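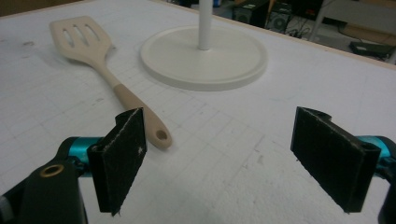
*Black gripper fingers above a white tabletop.*

## Markerby puts a savings figure on its plant energy software

Markerby says its new monitoring package can cut the power bill at a mid-size factory without a single machine being replaced. The company began selling the product, called Flunix, in July, and its sales material leans hard on one trial.

That trial took place at a Zisix packaging plant, where 60 meters were fitted to compressors, ovens and conveyor drives. Markerby reports that the plant saved 2203 kilowatt-hours over 4 weeks. It hasn't said how much the plant used in total, so the saving can't be turned into a percentage. It also hasn't said whether output was the same before and after the meters went in. A slow month saves power all by itself.

Most of the gain, according to the company's own summary, came from shutting off compressors between shifts. Plenty of plants already do that with a timer and a checklist.

Roya Shahbazi, an energy auditor at Jalali, read the summary and was not won over. "I'd want a full year, and I'd want the production numbers next to it," she said. "Four weeks in mild weather tells you very little about what the heating and cooling will do."

Price is another sore point. Flunix costs $600 per meter, plus a yearly license that Markerby quotes only on request. At the trial plant's size, the meters alone would run to $36,000. The company's brochure promises a "fast payback" but leaves out the electricity rate behind the claim.

Markerby said longer results will follow and that it is in talks with other manufacturers, which it declined to name. Zisix confirmed that it hosted the trial. It would not say whether it paid for the equipment or plans to keep it.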